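Notebook, seismology bench
20 December 2018

The geophone at Unurstead was silent again this morning between 2 and 9, so I went through the raw files before touching the hardware. The gap is clean. No spikes before it, no drift, the trace only stops and then comes back at the same level. This looks to me like power and less like the sensor.

Compared with the station at Steyn for the same night. Steyn recorded a very small local event, two short arrivals, the second one stronger. I would not call it an earthquake with confidence. The quarry is in that direction and they have been blasting since August, though normally not at night. I marked it "uncertain" in the catalog. Please do not change it to "event" before we have a third station.

The third station should be Rundura, but its clock is again wrong. I measured 900 milliseconds behind this time. Corrected by hand for last night only. The older files are still with the wrong time, be careful with them.

Bench test of the spare digitizer, afternoon:
Gain setting low, shorted input: noise normal.
Gain setting high, shorted input: noise too large on the vertical channel.
Swapped the cable: the same.
Swapped the input board: normal again. So the board is bad and I put a red label on it.

I also ran Curach, our picking script, on 2,000 windows from the autumn archive. It still takes passing trucks for P waves when the road is wet — at least I suspect the rain, I did not check it against the weather record. A longer averaging window helps, but then it misses the weak arrivals, and those are the ones we want.

To do: new battery for Unurstead, ask for the blasting schedule, and write down the Rundura correction in the shared file.

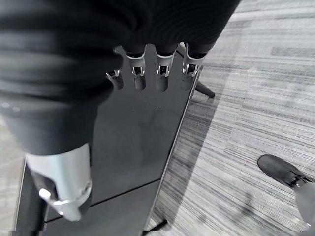

The battery should be the sealed type — the last one leaked in the box and I spent a whole afternoon cleaning the contacts.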